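Subject: Re: [recovery-housing] Proposal for a second house on Illholm Road
From: Birutė Jaunzems

I read the whole packet twice and I still can't support sending this out for a vote in July. Replies inline first, then my longer list.

> The Didham house has had a waiting list since spring and we think the
> case for a second residence makes itself. The Illholm Road property
> sleeps 32 once the den and the back porch are converted.

A waiting list of what? I asked for this last time. If a man calls in March, gets a bed at Krūmiņa House in April and never calls us back, is he still on the list? I did intake for six years and I can tell you the list never got cleaned unless somebody was out sick and a temp got bored. Please give us the number of people who were called back, picked up the phone, and still wanted the bed.

As for 32, I don't believe it. Converting a den means a second exit and a window of legal size. The back porch isn't heated. I'd like to see the county's figure for that building, and I'd like it before we talk about rent.

> Florura has offered us their outcomes program at no charge for the first
> year. Houses using it report that 80 percent of residents are still
> sober at discharge.

Sober at discharge is a strange thing to measure. Most houses discharge you when you aren't. Take away everybody who was asked to leave, everybody who walked out in the first two weeks (their brochure calls those "non-starts," page 4), and of course the people left over look good. I wrote to Florura and asked how many residents that figure rests on. They said 137, over all their houses together, and they don't follow anyone after move-out. So we have 137 people and no idea how any of them were doing by Christmas.

And "no charge for the first year" means a charge in the second. The packet doesn't give it.

> We would keep the same staffing model that has worked so well at Didham,
> with one live-in manager and a senior resident on each floor.

Didham is a much smaller house. One manager who sleeps there, does the testing, drives people to appointments and settles the fights is already too much in a place that size. We've had three managers at Didham in two years. I wouldn't call that working so well. What happens at two in the morning when the manager is at the ER with one resident and another comes in high? The senior resident on the second floor has maybe five months himself. That's a lot to hang on him.

Now my own points, in no special order.

1. Fees. The budget assumes every bed is paid for every week. Didham collected on up to 80 percent of its beds in its best month, and that was with two people's families paying ahead. Run it again with a normal month and see if the mortgage still gets paid.

2. Medication. The packet says residents on buprenorphine are "welcome where appropriate." Appropriate according to whom? Either we take them or we don't. I think we should, and I think the lockbox rules need to be written before the first person moves in. The Didham rules were written after the trouble, and they read like it.

3. Bedding and laundry. One line in the budget, one washer, one dryer. With a full house that's a line out the door on weekends and people sleeping on whatever they have. Price out two of each, plus a set of sheets and towels for every bed and a spare.
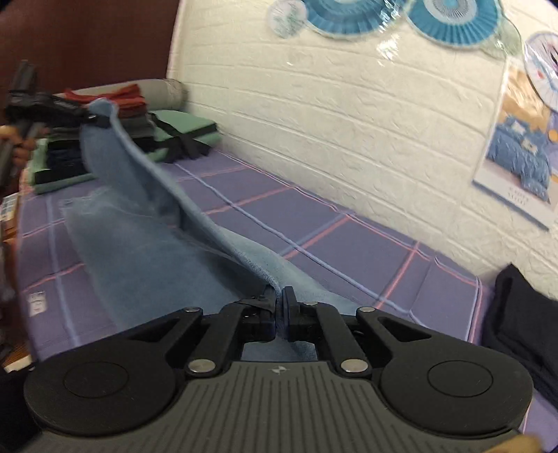
4. Neighbors. Has anyone knocked on doors? I don't mean a flyer. The people on Illholm Road will hear about it anyway, and I'd sooner they heard it from us with a phone number attached.

5. Relapse policy. Page 9 says "case by case." In my experience that comes down to whether the manager likes you. Write down how long someone has to be out, where we take them that night, and what gets them back in.

6. The lease on the parking lot next door. It's mentioned once and then never again. Is it ours or isn't it?

I know how badly beds are needed. I also remember a house that opened too fast, closed inside a year and gave everybody in it ten days to find somewhere else. Two of them went back to their cars.

If somebody sends me the real intake numbers and the county's occupancy figure I'll go through the budget again. Until then put me down as a no.

Birutė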